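Misspelled name on minor league roster — who do I contact?

Posted May 6, 2022 by Lenka Pešek

My nephew plays second base for Huscombe. Good season so far, hitting well, but every box score has his last name wrong. They drop a letter and now he has the same name as some pitcher who retired years ago. So his stats page shows 17 games when he's played 29. Emailed the team twice. No answer. Is it the team, the league, or the website that fixes this?

Svetozár Vrabec
League office, not the team. The club types in the lineup but the player ID comes from the league. Ask for the stats person by job, not the general inbox. Send a link to one bad box score and one good one, and his birth date. Took 4 weeks for my son back when he played for Mukent, and we had to ask agian in December becuase the old games never got merged.

Skokidlow
same thing happend to a guy on our team, he just kept the wrong name on his jersey lol

Tóth
Svetozár is right about the league.

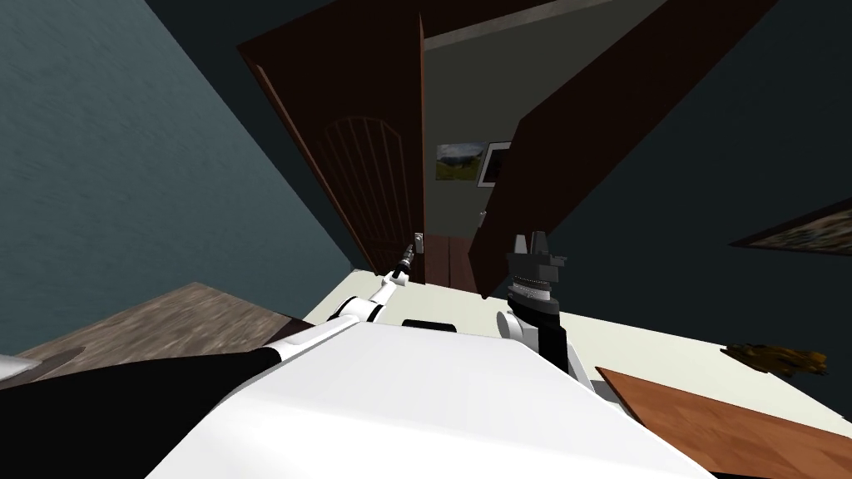 Box scores get entered live at most parks, one person, no time to check spelling. Have your nephew go talk to the scorer before a game — works faster than email. Bring it on paper, printed big, first and last name plus number. If the press box is the kind with double doors, like the open doorway with the left door leaf there, knock anyway even when it's open. They hate people walking in mid inning. After that check the season page, not just the new games.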